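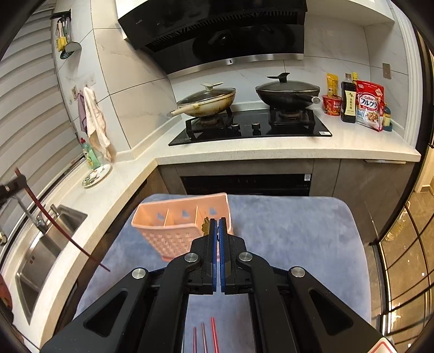 Kitchen tips from the Cudix open day

I went to the Cudix open day in Pandside to see the future of housework, and came home with opinions about chopsticks. The demonstration was of gripper fingers putting utensils in a caddy. It drew a bigger crowd than the cooking talk at Trernedero ever has — draw your own conclusions. These are the notes I made on the back of the parking stub.

Sort before you store

A caddy with compartments only works if each one has a job. Chopsticks in one, spatulas in another, and the thing you bought for melon balls in a bag for your sister.

Put a towel underneath

The pink caddy at the demonstration stood on a soft blue-gray cloth. I've copied this at home. It catches drips, stops the rattling, and goes in the wash with everything else. Fold it double if your counter is cold stone and your caddy is light.

Match your chopsticks by color

Red with red, purple with purple. My drawer holds more than 300 chopsticks by feel and perhaps 2 pairs by fact.
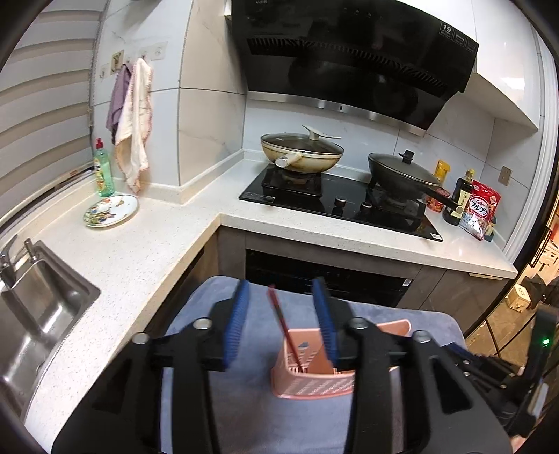

Stand them tips up to dry, and leave space between them. If they come out of the caddy smelling of last month's noodles, wash the caddy too. Hot water, a drop of dish soap, and an old toothbrush for any lattice or holes.

Lids stay on the woks

Dust and grease settle on anything left open near a stove. A lid costs you nothing and hides what you haven't scrubbed yet.

The leaflet says the Sisay home model will be ready by 2031. Until then, the caddy is your department. Doors open at 10 in the morning next time, and the coffee runs out early.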